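Finance notebook, Covatden round
Filed under: Deal terms & cap tables
2 min read

Sep 7, 2023

Reran the Kadlow option pool with the new grant list. 1485 options unissued, 802 promised in offer letters but never approved. Those need a board consent before closing.

Pro rata side letter – Amissah wants it to survive the next round. Current draft ends it in January. Left both versions in the folder.

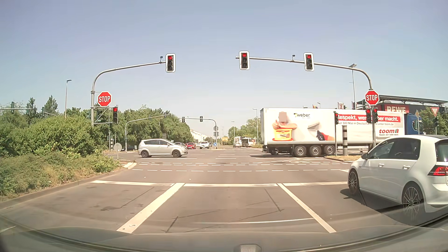
Amissah replied that a January cutoff is fine if the notice period goes up to eight days. Changed clause 2 to match.

Still to do: vesting dates for Eltimthorpe.

Last updated Sep 7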